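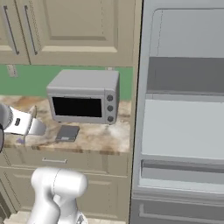
A simulated kitchen, with the robot arm at the counter beside the toaster oven and the refrigerator open.

Public bodies should not yet plan home care around household robots. The Jodcombe trial, led by Mimoza Petek, set its machine 100 kitchen chores in simulation, and the results published in August were encouraging. Our concern is with what may be built upon them.

A rendered counter does not wobble, and its cupboards do not stick. Closing a refrigerator door is a modest task, yet a machine that fails at it twice a week leaves a resident with spoiled food – and a carer with an extra visit.

Othmane Badawi has argued that such faults will be gone within five years. He may be right. Until the same chores have been repeated in occupied homes, with the failures reported in full, we advise councils to fund trials and to leave staffing as it stands.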